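I had been chasing this interview since September, and when it finally happened we spent the first stretch talking about tape. Blue tape, masking tape, the kind that leaves gum on a tabletop. The woman who writes the handling rules at Brurkunton has strong feelings about all of it, and I liked her right away.

Her rulebook covers recording sessions with hand-held grippers, the sort where a person does a small chore and the recordings go off to train a robot arm. It's called Modar, it runs to 40 pages, and she'd like it to be shorter. "People read the first page," she told me. "So I keep moving things to the first page!"

What's on it, then? Mostly the start of a take. The objects for the task go out, everything else comes off the surface, and both grippers are open before anyone says go. I asked if that last one was really a problem. She laughed (she laughs a lot, for someone who writes rules) and said that in one batch of 246 takes they threw out 17 for exactly that. "Closed jaws at the start. You can't fix it later, so you do it over."

She's also firm on speed. New people go too fast, she says, and then they hear they're too fast and go so slowly that it stops looking like anything a person would do. Her rule just says to move as you would at your own sink with a guest in the next room. I thought that was a lovely way to put it, but a colleague over at Forsberg apparently wants it replaced with a number, and they've been arguing by email for weeks.

We got onto the soap task next, which is the one she uses to teach new people. A bar of soap is slippery, it has no handle, and it has to end up in a dish without the dish sliding off across the table.

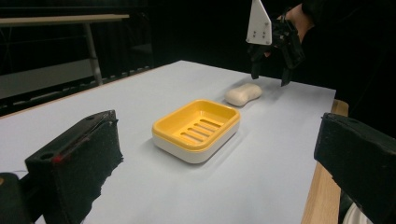
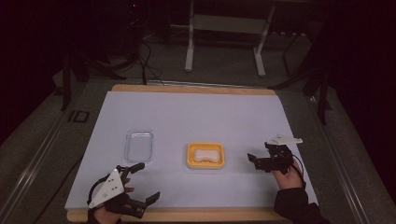

Soap and soap dish, with hand-held grippers at work.
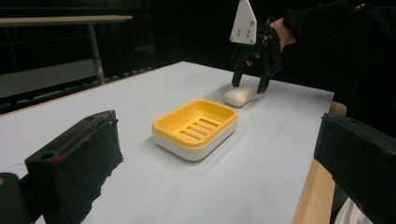

"The part I care about is the approach," she said. "Come down from above, stop, then close. If you close while you're still moving you shove the thing, and then you're chasing it." She had me practice with a pen on her desk, two fingers, no thumb allowed – I shoved it twice.

I wanted to know who checks all this. For now it's her and whoever is free, watching takes at double speed with a tally sheet. The Ramov people do it differently and let the operator mark their own bad takes on the spot. She was skeptical of that for a long time and has come around halfway. Operators know when they fumbled, she says, but they're too hard on themselves, and a small fumble followed by a clean recovery is worth keeping. The next version of the rules will say so, on page one if she can find the room.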